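Minutes of the Shared Kitchen Meeting
Flendemberg House, second floor, Mon 9 January

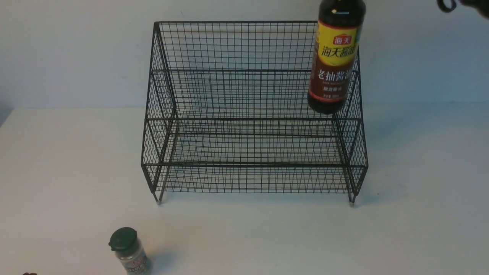
Present: Naima Ashour (chair and minutes), residents of rooms on the second floor. Apologies from the Besier end of the corridor.

1. Minutes of the last meeting
Agreed, with one correction. The budget left over from October was $40.

2. Spice and jar storage
Naima reported that the two-tier wire rack has been bought from Hindis, in black. It will be used for spices, oils and small jars now kept in the cupboard over the sink. Tall bottles go on the upper tier at the back, small jars on the lower one in front. There was a question about whether narrow spice tins would tip on the mesh floor. Agreed to try it without a liner first and cut a tray from stiff card if needed.

The rack stays on the counter. A request to hang it on the wall was turned down, as the lease does not allow drilling.

3. What may be kept on the rack
Shared items only. Personal food stays in the named cupboards. Nothing open, nothing sticky. Honey was discussed at some length and will go on a saucer in the cupboard.

4. Old containers
There are about 100 empty jars under the sink. Each room may take what it wants by the end of the week. The rest go to the Cullinane recycling point. Lids are to be taken off and put in a separate bag.

5. Cleaning
The rack is to be added to the cleaning list, once every 3 weeks. Take everything off, wash the mesh with a soft brush and warm soapy water, and dry it before putting things back. No steel wool on the black finish.

6. Cupboard key
The spare key, tag 747, is still missing. Please check coat pockets. Naima will ask the office what a new one costs.

7. Any other business
The toaster crumb tray needs emptying more often. A second dish towel hook was requested and carried over.

Next meeting: same room, date to be posted on the fridge.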